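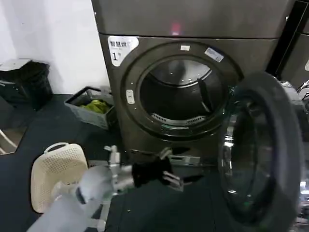
I have been told three times this month that a shared dryer is as good as having your own. I don't buy it. People say "smart drying" as if the words did the work. Machine number one has 智慧烘 printed on a label over the number, and 智慧 means smart, so fine, it's a smart dryer. It's still a drum with a hole grille at the bottom. What I want to know is how long a pair of jeans takes.

Home Explore Notifications Messages Lists Profile

So-yul Maeng swears by the short cycle. So-yul also owns nothing thicker than a T-shirt – I've seen the closet.

My test, for anyone who cares: 2 towels, one hoodie, one pair of jeans. Short cycle first, then feel the waistband. The waistband is where they all fail. Towels tell you nothing.

Someone will reply that I overload. Fill it halfway and it still leaves the pockets damp. I've tried it both ways since April.

Pull out the lint filter before you pay, not after. I don't trust whoever was there before me to have done it, and I've yet to be proved wrong.

Also not convinced by Plerar dryer balls. The box says 2,000 loads. Who is checking? Mine went flat on one side and I still had staticky socks.

And the "fresh linen" sheets from Flurketness smell like a taxi. Skip them, your clothes don't need a perfume.

The one trick that has earned its keep: take everything out after 5 minutes, shake it hard, put it back in. Sheets especially, or they roll up into a rope with a wet pillowcase in the middle.

Anyway, if your place has a good spot by a window, a rack overnight does the jeans better. Slower, yes. I have the time.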